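4 说明书里的中岛与日子里的中岛

4.1 一件家具的两套说法

关于厨房中岛，住宅销售文本和住在里面的人各有一套说法，两套说法都相当流利，彼此却很少见面。

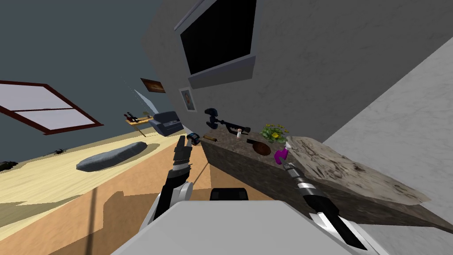

销售文本的说法比较好找。我们从Callholm与Arnidcombe两地的售楼手册、装修目录和样板间说明牌中整理出553段提到中岛的文字，长的有半页，短的只有四个字（“中岛，赠送”）。住户的说法来自对195户家庭的入户访谈，访谈提纲见附录二。抽样办法第三节已经交代过，不再重复，只补充一句：Arnidcombe的住户比Callholm的住户更愿意谈厨房，也更愿意在谈完厨房之后继续谈邻居。后一部分材料与本文无关，已经妥善保管。

两套材料放在一起读，首先遇到的麻烦是主语。在销售文本里，中岛几乎总是自己做事。它“凝聚家人”，“连接空间”，“开启对话”，有一本手册还说它“懂得生活”。住户的句子里，中岛很少担任主语，多半出现在“放在”后面。“放在那儿了。”“先放那儿。”“谁又放那儿的？”如果只看语法，前者是一位热心的家庭成员，后者是一个方位词。

本节要讨论的就是这段距离。我们无意判断哪一套说法更诚实。售楼手册的作者有他们的体裁要遵守，正如论文的作者也有论文的体裁要遵守，后者在描述“家人把信扔在台子上”这件事时，习惯写作“物的临时性安置实践”。下文会尽量少用这个词，但恐怕不能完全避免，审稿意见对此有过明确要求。

4.2 “岛”字从何而来，又往何处去

把一张四面不靠墙的台子叫做岛，这个比喻本身值得停一停。岛的意思是与陆地分开。而在553段销售文本里，与“中岛”搭配最频繁的动词恰恰是“连接”“融合”和“打通”。一座以连通四方为己任的岛，在地理学上通常另有称呼。

早一些的文本对此似乎还有一点不安。Brikard公司较早的一本目录里，编者在“岛式操作台”之后加了一个括号，解释说“岛”指台子四周可以走人。几版之后，括号没有了，“操作台”三个字也没有了，只剩下“岛”，并且开始被人“登上”。再往后，“岛”又生出了一批亲戚：半岛、双岛、餐岛一体，以及一种一头贴墙、一头贴冰箱、只留一面可以站人的“静谧内湾”。我们在编码时为最后这一种犹豫了很久，最终归入“其他”。

住户对这个字的态度比较随便。访谈中，同一件东西先后被叫作中岛、岛台、台子、大台子、那个台、吧台，以及“那块石头”。最后一种叫法在Arnidcombe尤其常见，而且不论台面究竟是不是石头。有一位受访者全程使用“中岛”一词，发音标准，态度郑重，后来得知她从事房产销售。

叫法的选择和时间有关。刚搬进来的家庭倾向于沿用手册上的词，住得久的家庭倾向于用“台子”。我们请几户人家回忆自己是什么时候改口的，没有人答得上来。有一位男主人想了一阵，说大概是第一次在上面修自行车链条的时候。

这里可以看出一种缓慢的降格，或者说缓慢的入籍。一件东西被买来时带着它的全名，用上几年，就只剩下一个称呼，如同亲戚家的孩子。语言学上对这类简化已有不少讨论，我们没有新的理论要贡献，只想指出，在厨房这个例子里，名称缩短的同时，台面上的东西在变多，两条曲线走得很从容，互不打扰。

4.3 石材的修辞

销售文本中篇幅最大的部分留给了台面本身。描述材料的句子有一种稳定的结构：先说产地，再说纹理，最后说纹理像什么。像山，像云，像雾里的河，像“被时间轻轻翻过的一页”。浅色石材几乎包揽了全部关于光的比喻，深色石材则负责“沉稳”和“底蕴”。两者搭配使用时，例如图3中那种浅色带灰纹的大理石台面配深色斑点花岗岩侧面的做法，文本便会动用“对话”一词，仿佛上下两块石头平日里有许多话要说。

住户谈石材，谈的是别的事。浅色的显脏，深色的显灰，有纹的找不到掉下去的芝麻，没纹的让人看见每一粒芝麻。围绕大理石怕酸这一点，我们听到了整个访谈中最动感情的叙述，主角依次是柠檬、番茄、一瓶没有盖好的醋，以及一位坚持在台面上直接切橙子的岳父。说到岳父的那户人家，台面上至今留有一个浅浅的圆印，女主人在说明其来历时使用了“历史遗留问题”这一表述，并请我们不要在她母亲面前提起。

有意思的是，住户并不排斥手册的语言，他们只是把它派了别的用场。一位受访者说，每当台面上出现新的印子，她就安慰自己那是纹理，“本来也说是独一无二的”。另一位则在向客人介绍厨房时，能够一字不差地背出手册上关于山与云的那一段，背完之后补一句：“茶杯请放垫子上。”销售的语言在成交以后仍然活着，成了主人待客的一种礼貌，也成了自我劝解的一种药方。这大概超出了手册作者的预期，他们的稿费里想必不含这一项。

台面的边缘在两套说法中都占有特殊位置。手册称之为“收口”，会花不少笔墨讲弧度和倒角。住户称之为“边上”，并且东西总是在边上。问及为何如此，回答相当一致：中间要留出来。留出来做什么呢？多数受访者在这里停顿了一下。有人说做饭，有人说和面，有人说过年的时候用。一位住在Callholm的退休教师回答得最为坦白，她说中间是留着好看的，边上是拿来用的，整个房子都是这个道理，客厅也一样，不信可以去看沙发。

我们去看了沙发，情况属实。

4.4 “先放那儿”

“先放那儿”在访谈中反复出现，值得作为一个单独的句式来看。它由三部分组成：一个表示暂时的副词，一个动词，一个谁都知道在哪里的地点。三部分里最不可靠的是副词。

按照字面，“先”之后应当有一个“再”。先放那儿，再收起来；先放那儿，再拿上楼。但在我们转写的录音里，“再”极少露面。受访者说完“先放那儿”，往往就去说别的事了，语气里没有任何未完成的感觉。可以说，“先”字在这里已经丧失了它的次序意义，只保留了道义上的功能：它表明说话人知道东西不该放在那儿。

于是台面成为一种缓冲，横在“进门”与“归位”之间。什么东西会停在这里，取决于它的归处是否明确。碗有归处，菜刀有归处，它们在台面上停留得并不久。久留的是身份含糊的物件：说不清属于厨房、玩具箱还是工具抽屉的小东西，某样东西上掉下来的、看着像是还有用的一个零件，别人落下的手套，以及一切带有“回头问问”性质的物品。受访者在谈到这类物件时语气会变得格外谨慎，几乎是在替它们辩护。扔掉的话，万一是要紧的呢；收起来的话，收到哪里去呢。放在台面上，至少大家都看得见，而“大家都看得见”被默认为等同于“总有人会管”。

这种默认当然站不住。家庭成员各自走过台面，各自看见那件东西，各自推断它属于别人。在一户有三个孩子的家庭里，一枚钥匙在台面上待了整整一个冬天，全家人都以为是另一个人的自行车锁。直到十二月大扫除时问遍所有人，才弄清那是上一任房主留下的，原先放在抽屉里，因为要“问一问”才被拿到台面上来。事情弄清之后，钥匙被放回了台面。

经济学家可能会把上述现象称为公地问题，住户把它叫做“你们就不能顺手收一下”。两种表述的解释力相近，后者的音量大一些。

值得补充的是，销售文本对“先放那儿”并非一无所知。Chauvin住宅项目的手册里有这样一句：“归家一刻，随手安放。”写得很准。配套的平面图上，中岛恰好位于从入户门到楼梯的必经之路，宽度又恰好容得下一个人一边走一边腾空两只手。设计者似乎十分清楚人会怎么做，只是选择了一种比较体面的方式来描述它。我们就此向该项目的销售处请教，对方回答说，动线经过专业考量，并送了我们一个环保袋。这个环保袋后来在我们办公室的长桌上放了很久。

4.5 聚拢的神话与站着的人

销售文本中关于中岛的第二大主题是聚拢。母亲在这一侧准备晚餐，孩子在那一侧写作业，父亲端着一杯咖啡站在旁边，既不做饭也不写作业，只负责微笑。这组人物在不同公司的手册里反复出现，衣服的颜色略有调整。

访谈得到的图景要复杂一些，但也不完全相反。人确实会聚到台子旁边，只是聚拢的时机与手册不太一致。受访者提到最多的场合依次是：快递到了要拆的时候，有人在吃零食的时候，无线网络坏了、而路由器恰好在附近的时候。孩子写作业确有其事，持续时间受凳子高度的影响。Brikard公司配套出售的高凳在照片里轮廓优美，好几位家长却提到，坐在上面的孩子双脚悬空，过不了多久就会开始转圈，先是凳子转，然后是话题转，最后作业转移到地毯上去完成。

成年人使用中岛的姿势则以站立为主。站着喝水，站着看手机，站着吃完本来打算坐下来吃的早饭。有一位受访者告诉我们，她和丈夫婚后的重要谈话全部是站在中岛两侧进行的，包括换工作、要不要第二个孩子，以及她婆婆来住多久。她的解释是，坐下来谈显得太严重，在卧室谈容易睡着，隔着台子刚刚好，手里还可以擦点什么。我们认为这是整个调查中对中岛功能最有见地的一段分析，遗憾的是没有一本手册收录。

“手里还可以擦点什么”这一点，后来在别的家庭也得到了呼应。抹布在这类谈话中相当于一件道具，提供了合理的低头理由。谈到为难处，擦的范围会缩小，往往集中在一个早已干净的地方反复用力。一位丈夫说，他能根据妻子擦台面的快慢判断晚饭后要不要出去走走。妻子当时在场，表示没有这回事，随后起身去擦了台面。

这里多少有一点反讽。手册许诺的是一家人面对面的温暖，住户得到的是一个允许人不看着对方的地方。就效果而言，两者也许殊途同归。至少在我们访谈过的家庭里，愿意隔着台子说话的，关系都还不坏；有几户人家的台子上堆得太高，彼此看不见对面，他们也说不错，安静。

4.6 空台面作为一种礼节

还有一类时刻，台面会短暂地回到手册中的样子，那就是有人要来。

清空台面的办法，各家高度相似：找一个大袋子，或者一个洗衣筐，把所有东西一次装走，放进客人不会去的房间。受访者在描述这一过程时大多压低了声音，仿佛自家独有的秘密，我们也不忍心告诉他们上一户人家刚刚说过同样的话。客人走后，袋子里的东西并不总能回来。有一户人家的书房里并排放着几只这样的袋子，按照节日命名，女主人说“中秋那一袋”里应该有体温计。

我们的入户访谈自然也在“有人要来”之列，这给调查带来了方法上的困难。事先约好时间，看到的便是一张布置过的台面；不事先约时间，则多半进不了门。预调查阶段我们试过在约定时间之前到达，结果是在门外听见了清理台面的全过程，门开之后双方都装作没有发生过。正式调查因此改为请住户口头回忆平日的情形，不以当天所见为依据。口述自有其偏差，受访者倾向于把自己家说得比实际整齐，把配偶说得比实际邋遢，两种偏差能否相互抵消，我们没有把握。

清空之后通常会摆上一样东西。柠檬是首选，装在碗里；其次是花。手册的影响在此处表现得最为直接，没有哪位受访者能说出自己家平时为什么需要一整碗柠檬。前面提到过，柠檬恰恰是大理石台面的大敌，因此在铺了大理石的家庭里，这碗水果的处境颇为微妙：它象征着这张台面最理想的状态，同时又是唯一一样绝对不许在上面切开的东西。一位受访者的解决办法是买假的。她强调说做工很好，有一位客人拿起来闻过。

待客的台面与平日的台面之间，还存在一种介于两者之间的状态，住户称之为“大概收了一下”。达到这个状态的标准因人而异，但都包含一个共同的动作，就是把纸摞齐。账单、传单、学校通知、保修卡和一张不知道为什么留着的收据，摞齐之后边缘对准，便从“乱”升格为“一叠”。一叠纸给人以有待处理的印象，暗示主人是有事要办的人。我们注意到，在这一叠的最底下，有好几户人家压着的正是当初的售楼手册。

4.7 价格与感情

最后需要处理一个受访者普遍关心、而我们普遍回避的问题：值不值。

销售文本极少直接谈中岛的价钱，它被包在“精装”“升级包”或“尊享”里面，与灯具和门把手共进退。只有Brikard公司的一份夹页例外，上面印着升级天然石材台面“每月仅需1000”，货币单位和期数在另一页，另一页我们没有找到。住户方面，记得单价的人很少，记得吵过一架的人很多。争执的双方通常一方主张装，一方主张用这块地方放一张能坐下来吃饭的桌子。桌子一派在多数家庭中落败了，但败得并不服气，往往在多年以后仍能准确指出桌子本来应该摆在哪里。

我们曾设想，对中岛的满意程度会随入住时间下降，毕竟新鲜感有其期限。访谈中住得最久的一户已有超过20年，台子是他们自己请木工打的，那时本地还没有人把它叫做岛。夫妻二人对它的评价非常低：太矮，太宽，抽屉向来关不严，当年就不该听木工的。问他们有没有考虑拆掉，两人都露出不解的神色，问我们拆掉以后东西放哪儿。

这个回答在转写时被归入“满意”一类，编码员之间对此有过分歧，讨论的经过记录在附录四。住户的类似表述还有不少，批评之详尽与去留之坚决往往同时出现，量表上的五个等级对它们不大够用。下一节转而讨论同一批家庭对餐桌的使用，在那里，主语的问题会再次出现，并且由于多数餐桌目前被用来熨衣服，情况要更棘手一些。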